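Caring for Cloth, Session 4: Dyeing with what's in the kitchen

Handout to go with the evening class. Bring it back next time, please, I've only printed enough for one each.
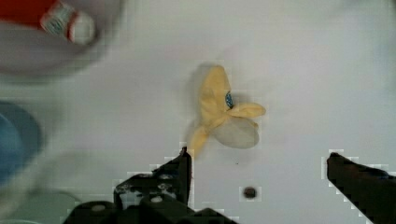 Fig. 1. Pale yellow cloth, crumpled, on a white surface.

Right, colour. Last time we spent so long on washing soda that I had to rush the last bit, so I'm going to start again from the point where your fabric is clean and you're ready to do something with it.

Pale yellows are where nearly everyone starts with plant dyes, and I think it's a lovely place to start. Onion skins, dandelion heads, weld if you grow it, old turmeric from the back of the cupboard. Onion skins are my favourite by a mile (they're free, they smell of soup, and they're very forgiving if you wander off to answer the phone). Turmeric is brilliant on the first day and then fades on the washing line faster than you'd believe, so please don't use it for anything you care about.

Mordants, again

A mordant is the stuff that helps the dye hold on to the fibre. We use alum in this class. I know some of the older books tell you to use chrome or tin, and I'd like you to ignore them, they're nasty things to have in a kitchen.

Weigh your cloth dry. For every 300 grams of cotton you want 40 grams of alum, dissolved in a jug of hot water before it goes anywhere near the pot. If you tip the crystals straight in on top of the fabric you'll get blotches. I did this to a whole set of pillowcases and I still have them. Wool is a bit different and we'll get to it in March.

Leave the cotton in the mordant overnight if you can. Squeeze it out, don't wring it.

The dye pot

Fill a big pan with onion skins, cover with water, bring it up slowly and let it simmer for an hour. Strain. Let it cool until you can stand to put a finger in, then add your damp cloth and bring the heat up again, gently. Keep it moving! Cloth that sits in a bunch takes the dye unevenly, darker on the outside and paler in the folds. Some people want that, and if you do, tie it up properly with string so it looks as if you meant it.

For a very pale shade, take it out early. The colour looks much stronger wet than dry, so go a bit further than you think – I always stop too soon and end up with something nearer cream.

A couple of you asked about labels and tags. Sewing thread on shop-bought things is often polyester and won't take plant dye at all, and the same goes for a lot of care labels. Read the label before you start, mind, as it's the quickest way to find out whether you've really got cotton. If it's mostly synthetic, save your onions.

Drying and storing

Rinse until the water runs clear, dry in the shade, iron while slightly damp. Store dyed cloth somewhere dark. A sunny windowsill will take the colour out of most yellows by the end of the summer.

For next time

Collect onion skins. A carrier bag stuffed full would be wonderful, and red and brown kept separately if you can manage it. Bring an old white cotton thing to practise on, a pillowcase or a hanky or whatever you have, already washed. Rubber gloves too. The room has two hobs and one of them is slow, so come for 7 if you'd like the good one.

Alum is in the cupboard under the sink, in the tub with the green lid. Please write down what you take.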